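HS214 Inventory Management: Handout 3
Reorder points and safety stock

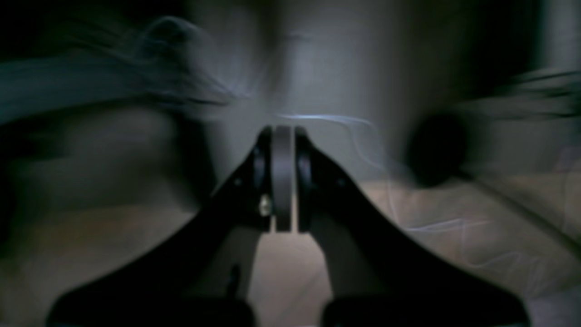 Last week's handout dealt with how much to order. The economic order quantity gives a lot size but says nothing about when the order should be placed. The second question is settled by the reorder point.

1. Definitions

Stock on hand is what is physically in the store. Stock on order has been requested from the supplier but has not yet arrived. Backorders are units promised to customers and not yet supplied. The inventory position is stock on hand plus stock on order minus backorders. Reorder decisions are taken on the inventory position. Using stock on hand alone is the commonest error in student answers and leads to repeat orders while the first is still in transit.

Lead time (L) runs from the moment the need to order is detected to the moment the goods can be issued. It includes paperwork, goods-in checks and putting away. Suppliers quote only their own part of it.

2. Constant demand and constant lead time

If demand is d units per day and lead time is L days, the reorder point is

R = d x L

With d = 23 and L = 10, R = 230 units. An order is placed when the inventory position falls to 230, and the new lot arrives as the last unit is issued. No safety stock is held.

If the lead time is longer than the interval between orders, more than one order will be outstanding at a time. The formula still holds, provided that R is compared with the inventory position.

3. Variable demand

Where daily demand varies, with mean d and standard deviation s, and days are independent, demand over the lead time has mean d x L and standard deviation s x sqrt(L). The reorder point becomes

R = d x L + z x s x sqrt(L)

The second term is the safety stock. The factor z is read from the normal table for the chosen cycle service level, meaning the probability of getting through one replenishment cycle without a stockout. For 95 per cent, z = 1.645.

Keep d = 23 and L = 10, and let s = 6. Safety stock is 1.645 x 6 x 3.162 = 31.2, rounded up to 32. R = 262.

Note that safety stock grows with the square root of lead time. Halving L cuts it by 29 per cent.

4. Cycle service level and fill rate

Fill rate is the share of demand met directly from the shelf. The two measures are often confused in supplier contracts. An item ordered in lots of 2,000 is exposed to a stockout only a few times a year, so its fill rate may be very high even when its cycle service level is modest.

5. Exercises for September

(a) The Clekbridge depot issues 542 units of a fastener in a typical five-day week. Lead time is 10 working days. Find R with no safety stock.
(b) Repeat (a) with a daily standard deviation of 18 and a service level of 95 per cent.
(c) State which assumption in section 3 fails if one customer places all its orders on Mondays.

Written answers to Sorcha Laing. Queries about the normal table to Lorna Matheson.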